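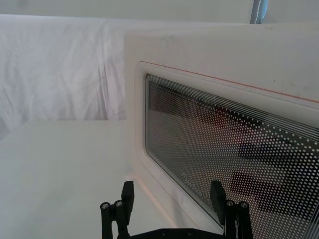
走行中に画面を見なくても、心拍の変化が手首の振動だけで分かるようになった、とジュナイド・ドガル(Junaid Dogar)は試用後の報告に書いている。以前の機種では信号待ちのたびに数値を確認していたが、Handikに替えてからは練習後にまとめて記録を見るだけで足りているという。

Handik 活動量計測バンド 製品情報

Handikは、Drokau株式会社が企画・販売する手首装着型の活動量計測バンドです。心拍数、歩数、移動距離、睡眠時間を記録し、専用アプリケーション「Tumeder」を通じて、外部の運動支援サービスと連携することができます。個人でのご利用のほか、スポーツクラブ、学校の運動部、事業所の健康増進活動における一括導入にも対応しております。

計測機能について
心拍数は背面の光学式センサーにより連続して計測いたします。あらかじめ設定した心拍域を外れた場合には、振動によりお知らせします。振動の強さは三段階、通知の間隔は五段階から選択できます。歩数および移動距離は加速度センサーの値から算出し、屋外ではスマートフォンの位置情報を併用して補正を行います。ご購入後は、アプリケーションの「初期設定」画面で身長、体重、利き手を必ずご登録ください。登録がない場合、移動距離は標準値に基づいて表示されます。

Tumederとの連携
計測した記録は、本体を携帯端末に近づけると自動的に転送されます。通信ができない環境では本体内に十四日分を保存し、次回の接続時にまとめて転送します。記録はCSV形式で書き出すことができ、団体契約の場合は管理者画面から参加者ごとの集計表を作成できます。管理者が閲覧できる項目は、参加者本人が同意した範囲に限られます。同意の内容はいつでも変更が可能です。

開発者向けインターフェース
他社サービスとの接続をご希望の事業者様には、接続仕様書およびテスト環境を提供しております。ご利用には事前の申請と利用規約への同意が必要です。審査には通常十営業日をいただきます。なお、睡眠に関する記録は現在のところ提供の対象外です。

導入事例
Gondal市民スポーツクラブでは、2月より会員向けの貸出用としてHandikを採用いただいております。貸出の登録者は1,322名に達し、持久走講座と水中歩行講座の双方で使用されています。同クラブのカウサル・シッディーキー(Kausar Siddiqui)氏からは、講座ごとに心拍域の設定を保存できる点が運営上有用であるとのご意見をいただきました。一方、返却時の記録消去に手間がかかるとのご指摘もあり、最新の本体ソフトウェアにおいて、管理者画面からの一括消去に対応いたしました。

主な仕様
表示部 有機EL、自動輝度調整
本体質量 27グラム(標準バンド装着時)
防水性能 5気圧防水
連続使用時間 最長69時間(心拍連続計測時)
充電方式 専用充電台(付属)
バンド素材 シリコーン
対応手首周囲 標準 140~200ミリメートル、小 120~165ミリメートル
本体色 墨、灰白、紺
保証期間 ご購入日より一年間

付属品
専用充電台、充電用ケーブル、交換用バンド(小)、取扱説明書、保証書

別売品および価格(税込)
織布バンド 3,229円
携帯用充電台 2,828円
本体の価格は取扱店にお問い合わせください。団体でのご導入については、台数および契約期間に応じて個別にお見積りいたします。

使用上のご注意
本製品は医療機器ではありません。疾病の診断、治療または予防を目的として使用することはできません。植込み型医療機器をお使いの方は、ご使用前に必ず医師にご相談ください。装着部に赤み、かゆみ等が生じた場合は直ちに使用を中止してください。海水またはプールで使用した後は真水で洗い、乾いた布で水分を拭き取ってから充電してください。充電端子が濡れた状態での充電は故障の原因となります。

修理および交換
保証期間内の自然故障については無償で修理または交換を承ります。バンドの摩耗、落下による表示部の破損、電池の経年劣化は保証の対象に含まれません。修理をご依頼の際は、あらかじめ記録を携帯端末へ転送してください。お預かりした本体の記録は、点検の際に消去されます。

掲載内容は2024年9月16日現在のものです。仕様および価格は予告なく変更する場合があります。

お問い合わせ
Drokau株式会社 Handik製品窓口
受付時間 午前10時から午後5時まで(祝日および当社休業日を除く)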